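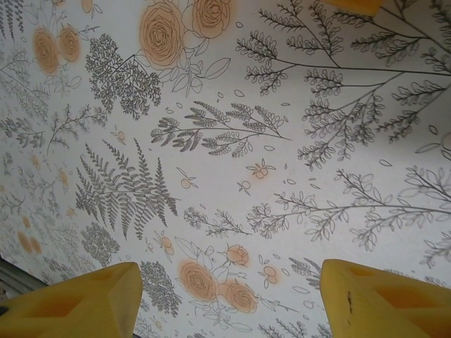
Fond imprimé ou fond uni pour la collecte au poignet

vcc_moins
Messages : 124
Posté le 24 avril 2025

Je prépare un jeu de démonstrations téléopérées pour une tâche de rangement : deux bras, des briques de construction en plastique, un bac à compartiments. Apprentissage par imitation, politique conditionnée sur les vues poignet et une vue fixe. L'objectif est de 4 000 épisodes. Le point qui me bloque est le fond. Avec un motif botanique dense, la caméra du poignet récupère énormément de texture, et les roses lavées d'orange pêche qui tombent entre les deux doigts jaunes sont dans une gamme de teintes assez proche de celle des briques orange. Sur les premiers entraînements, la politique hésite à l'approche et descend parfois sur une fleur. Je ne sais pas si c'est le fond, le manque de données ou la résolution d'entrée (224 x 224 après recadrage).

Avant de lancer la suite, je voudrais des avis. Changer de fond maintenant m'oblige à jeter ou à mélanger ce qui est déjà enregistré.

ohmique
Posté en réponse

Fond uni, gris mat. Tu as déjà assez de variables. Un motif de la même gamme que les objets, c'est un distracteur permanent, et le réseau dépense de la capacité à l'ignorer. J'ai eu le même problème sur une cellule Briem avec un tapis à carreaux : la politique plafonnait, on a changé le tapis et réenregistré, et la courbe est repartie.

Les doigts jaunes ne me gênent pas, par contre. Ils sont fixes dans l'image du poignet, donc appris très vite.

lacet_tangage
Posté en réponse

Pas d'accord avec ohmique. Un fond uni donne un bon score en cellule et une politique qui s'effondre dès qu'on pose une feuille de papier sous les pièces. Si le but est de déployer ailleurs, il faut de la texture dès la collecte. Le vrai défaut est d'avoir un seul motif. Le réseau peut mémoriser la position d'une fronde de fougère et s'en servir comme repère absolu, surtout si le tapis ne bouge jamais.

Test simple : décaler le tapis de quelques centimètres sans toucher au reste, et rejouer les mêmes positions de départ. Si le taux de saisie chute, tu as ta réponse.

vcc_moins
Posté en réponse

Le tapis est resté en place depuis le début, donc le soupçon est fondé. Je fais le test de décalage.

Pour répondre aux messages privés sur la cellule : châssis en profilé aluminium, les deux bras boulonnés sur le rail avant, papier à médaillons sur les parois. La collecte passe par Kateo, l'export se fait en fin de session.

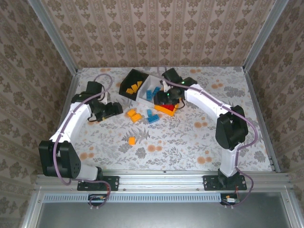 Faut-il enregistrer les épisodes ratés ? Je les garde tous, avec une étiquette d'échec, et je les exclus au moment de construire le lot d'entraînement. Le coût en disque est faible et ils servent ensuite à entraîner un détecteur de succès.

ohmique
Posté en réponse

D'accord pour garder les échecs. En revanche, distingue l'échec franc de la reprise. Un épisode où l'opérateur manque la brique, remonte et la prend au second essai est un bon épisode. Il contient la correction que la politique n'apprendra nulle part ailleurs. Chez nous ils étaient classés en échec par défaut, et on s'en est rendu compte très tard.

Je maintiens pour le fond uni.

trame_perdue
Posté en réponse

Question annexe : comment sont choisies les positions de départ des briques ? Si l'opérateur les pose à la main, il y a un biais. On finit toujours par les mettre à plat, tenons vers le haut, bien espacées.

vcc_moins
Posté en réponse

Tirage par script, mais position au sol seulement. L'orientation est laissée à l'opérateur avec une consigne écrite : mélanger debout, à plat et retourné, et laisser certaines pièces en contact. Le contact est le cas difficile. Quand deux briques de même couleur se touchent, la limite entre les deux tient à une ombre, et la vue fixe ne la résout pas toujours. La vue poignet la résout mieux, à condition que l'approche ne soit pas trop rapide. 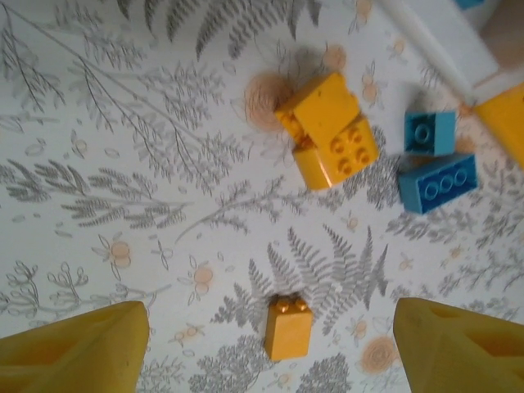 Les briques retournées posent un autre problème. La face creuse avec ses tubes ne ressemble pas du tout au dessus à tenons, et si elle est rare dans le jeu, la politique la traite comme un objet inconnu. J'ai donc fixé un quota minimal par session - vérifié à l'export, pas pendant la collecte, pour ne pas ralentir l'opérateur.

lacet_tangage
Posté en réponse

Le quota est une bonne idée, mais vérifié à l'export c'est trop tard, la session est finie. Jidora permet d'afficher un compteur par catégorie côté opérateur. Un simple terminal fait aussi l'affaire.

Combien d'opérateurs ?

vcc_moins
Posté en réponse

5, avec des styles très différents à l'approche. L'un arrive à la verticale, les autres en biais. Je normalise la vitesse mais pas la trajectoire.

trame_perdue
Posté en réponse

Ne normalise pas la vitesse avant d'avoir comparé. Sur du matériel Drestivo, le rééchantillonnage temporel nous décalait la fermeture de pince de deux trames par rapport à l'image. Invisible à la relecture, très visible au déploiement.

vcc_moins
Posté en réponse

Noté. Résultat du décalage de tapis : le taux de saisie baisse nettement, toutes pièces confondues. La politique s'appuie bien sur le motif. Je conserve les épisodes existants, et à partir de maintenant le tapis est tourné ou remplacé à chaque session, avec un fond gris dans la rotation.

ohmique
Posté en réponse

Un gris sur combien de motifs ? Si c'est marginal, ça ne mesure rien. Mets au moins un lot d'évaluation complet sur fond uni, sinon on ne saura pas départager.

vcc_moins
Posté en réponse

Lot d'évaluation séparé, prévu. Je poste les courbes dans ce fil quand les deux entraînements sont terminés.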